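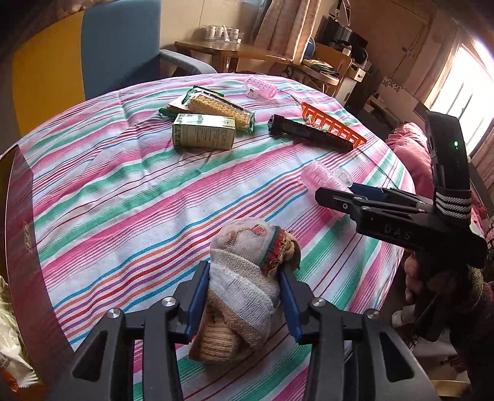 Fig. 1. Calcetín de punto enrollado sobre mantel de rayas.

Tema 6. Tejidos de punto y de calada: estabilidad dimensional
Prof. Yhon Chávez

El punto por trama se forma con mallas entrelazadas en sentido horizontal. La malla se deforma antes de que el hilo trabaje a tracción, de ahí su elasticidad. En la calada, urdimbre y trama se cruzan en ángulo recto y el alargamiento depende del rizado del hilo y de la fibra.

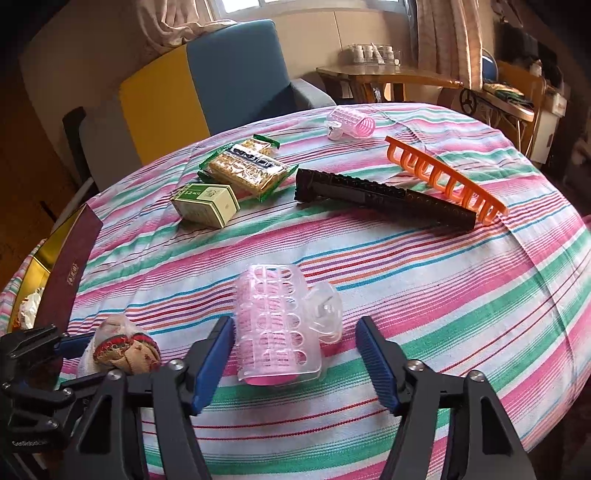
El encogimiento se calcula sobre la longitud inicial: E = (L0 − L1) / L0 × 100. Para una probeta de punto con L0 = 435 mm y L1 = 413 mm tras el lavado, E = 5,06 %. Se mide por separado en columnas y en pasadas. Las marcas se toman con la probeta acondicionada, extendida y sin tensión.

Ejercicio para entregar: repetir el cálculo con los datos de la muestra Jakine (hoja 2) y razonar qué dirección encoge más.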